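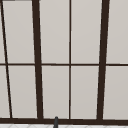

Figure 3. Simulated kitchen, view toward the window. The panes are rendered in a flat pale grey without reflections or outdoor scenery.

3.2 Rules for accepting simulated episodes

Every episode in the Plikcombe set was checked against a written rule sheet before it was used for training. The first version of the sheet, drafted by Hourani, dealt only with task success and joint limits. It said nothing about what the camera saw. Episodes passed even when long stretches of video held no object the robot could act on.

The second version added three rules on viewpoint. A camera pose must be logged with each image, including poses where no task object is in view. Views made up mostly of background, such as the window in Figure 3, are kept but flagged, and may not be used as the start or goal image of an episode. Surface and lighting settings must be stored with the scene file, so that plain glass can later be swapped for a textured version without recording the motion again.

We applied the second version to 2,541 episodes. Of these, 1,366 passed with no flags, 929 passed with at least one flag, and 316 of the flagged episodes had a flagged view at the start or goal. Those 316 were removed from training. The remaining 246 episodes failed on joint limits or missing logs and were sent back to be run again.

Two reviewers worked separately, and Dahlgren settled the cases where they disagreed. Most disagreements were over the word "mostly" - the sheet gave no threshold. We now advise setting one in writing before review begins, and keeping it fixed until the whole set has been checked.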